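Holloway Residents' Help Board
Household and Laundry

Folding T-shirts on a bed without the collar bunching
Posted by Minus, 10/1/25

I am responsible for the laundry of a shared residence and fold a considerable number of T-shirts each week. There is no table large enough for the purpose, and I therefore work on a bed that has been made up with a fitted sheet only. The shirts are plain cotton with short sleeves.

My difficulty is with the neckline. The body of the shirt can be smoothed with one pass of the hand, but the collar gathers into a ridge, and the ridge remains inside the finished fold.

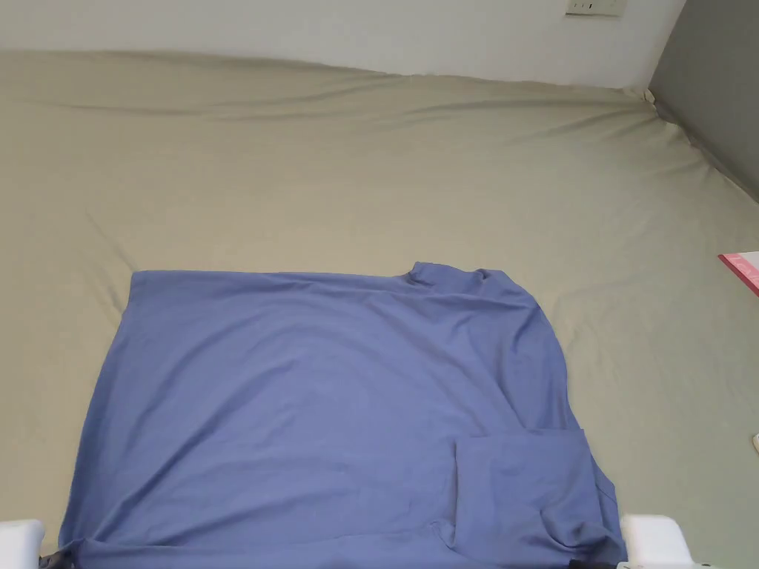 Once the shirts have been stacked on a shelf for several days, the crease at the neck is set and the garment must be pressed before it is presentable. I would prefer to avoid ironing everyday clothing. I should be grateful for advice on two points: whether the collar should be dealt with before or after the sleeves are folded in, and whether a mattress is simply too soft a surface for this work. The shelves are 9 inches deep, so the folded shirt must be no longer than that.

3 replies

Eltden Linen Room
The collar should be dealt with first. Please consider the following order of work, which is the one our staff are asked to use.

Lay the shirt face down. Take hold of it at both shoulder seams, close to the neck, and draw the hands apart until the neckband lies flat. Release the shirt and smooth from the neckband outward to each shoulder. Smoothing upward from the hem pushes spare cloth toward the collar, and in our experience most ridges at the neck begin in this way.

Fold one side of the body toward the center, then turn the sleeve back on itself so that it lies within the width of the folded side. Repeat on the opposite side. The two outer edges should be parallel before you continue. Bring the hem up to a point just below the neckband, and then fold once or twice more, according to the depth of your shelf. A large adult shirt will normally require the second fold to fit within 9 inches.

With respect to the surface, a mattress is acceptable. A fitted sheet should be pulled tight before you begin, as any slack in it will travel with the shirt when you smooth the cloth. We handle up to 200 shirts on a busy day and use tables for that volume, mainly for the sake of the back.

Proneo
I just roll them. The collar ends up on the outside and you can flatten it with your thumb. They do take up more room on a shelf, so this may suit a drawer better.

Holloway Laundry Desk
The procedure given by the Eltden Linen Room is sound. Two additions may be useful.

First, shirts should be removed from the dryer promptly and given one firm shake, held by the hem, before being laid down. A neckband that has cooled in a crumpled position is difficult to correct by hand.

Second, if a firmer surface is wanted, a large cutting mat or a clean sheet of stiff cardboard may be placed on the bed beneath the shirt. Residents may borrow a folding board from the desk for up to 2 days at a time. Please return it to the rack beside the door and not to the counter.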